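Setting a tray for Mum – chopsticks and spoon on the left or the right?

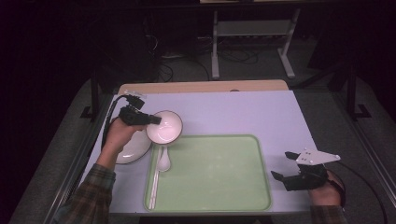
Mum came to live with us in October and she has most of her suppers on a tray by the window, because the dining chairs are murder on her hip. I've got into a nice little rhythm with it, but my sister visited from Sirnstead and told me I'd been laying the thing wrong all along. I put the spoon and chopsticks down first, both over on the left side of the green tray, then the small white bowl, and whatever else she's having goes on the right. My sister says the spoon belongs on the right and the bowl should be nearest the person. Mum says she doesn't mind, but she says that about everything, bless her. How do the rest of you do it?
– plumjam51

Re: Setting a tray for Mum
Is she left-handed? If so I'd leave well alone. If she's right-handed then I'm afraid I'm with your sister, she'll be reaching across her soup every time and sooner or later a sleeve goes in it. My dad had his meals on a tray for years and we always did bowl at the front, spoon to the right, drink at the back where he couldn't knock it.
– Johannes Mabuza

Re: Setting a tray for Mum
I don't agree about the drink, sorry Johannes! At the back means leaning over a hot bowl to get at it. Ours goes front right, in a short heavy tumbler, and we've not had a spill since we changed over. Lovely tray by the way plumjam, I do like a proper rim on a tray. Is it one of the Farard ones? I had a Farard and it went in the dishwasher once too often and came out shaped like a crisp.
– teatowel_xaba

Re: Setting a tray for Mum
No idea what make it is, it came with the house more or less. She's right-handed, so that's one to my sister (I shan't be telling her just yet). I think I started putting things on the left because that's the side I carry it in from, and then it stuck. The bowl doesn't half slide about though – does anyone use a mat under theirs?
– plumjam51

Re: Setting a tray for Mum
Damp cloth, folded flat. I've got a Zulo grip mat as well and it's fine, but it holds on to crumbs and you have to scrub it, and I'm too old for scrubbing mats.
– Johannes Mabuza

Re: Setting a tray for Mum
Does the spoon really need a side? My gran laid hers straight across the top and used whichever hand was free. She was cooking for 14 most Sundays, mind you, so there wasn't a lot of time for fuss. I'd ask your mum again when your sister isn't in the room.
– gooseberry21

Re: Setting a tray for Mum
Asked her over breakfast. She'd like the spoon on the right, the chopsticks wherever they fit, and could she please have the bigger bowl.
– plumjam51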